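The night bus to Bendo is gone, and I'm already missing it! If you've read me for a while you know I loved that thing (eight hours, terrible coffee, the best sunrise you'll ever see over a hill town). The operator, Susoslow, put up a notice on 2022-11-28 saying the route is now a daytime train-and-van combo, with one ticket for both legs and a stop in the old port for lunch.

I called the ticket office to get the details for you. The new fare is $29 each way, the van seats are assigned, and the whole trip takes 6 hours if the connection holds. Bikes are okay on the train but you have to box them for the van, so plan on that. If you've already bought a night ticket, you can swap it at the counter or get your money back until March.

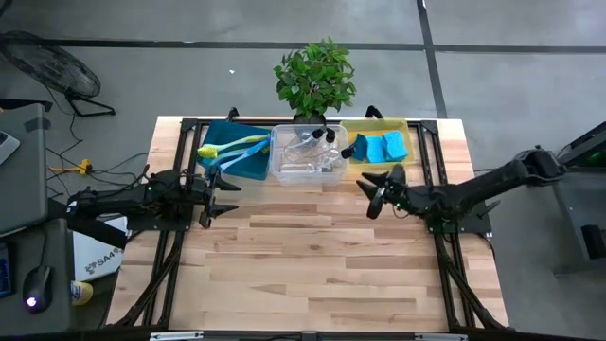
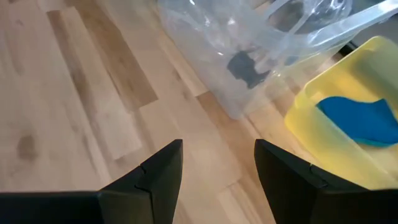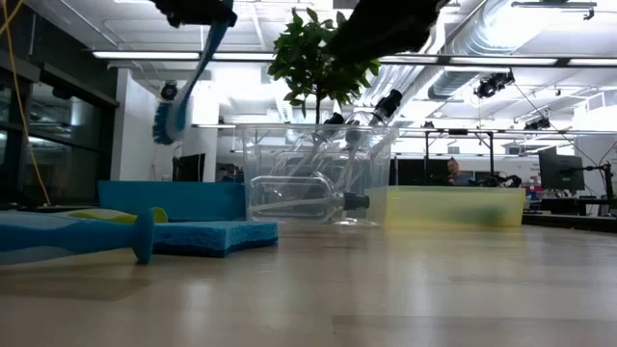
Mei-kuen Chiu wrote in to say she tried the new connection last week and the van left while half the train was still looking for the stop, so she'd take the early departure and have lunch in Bendo instead. She also wants everyone to know that the Vasilakis guesthouse up the hill now lets you drop bags before noon.

Good tip on the bags! I'm booked on the early one myself, with two nights at the top of the old town, and I'll post the walking route from the van stop once I've done it with a suitcase.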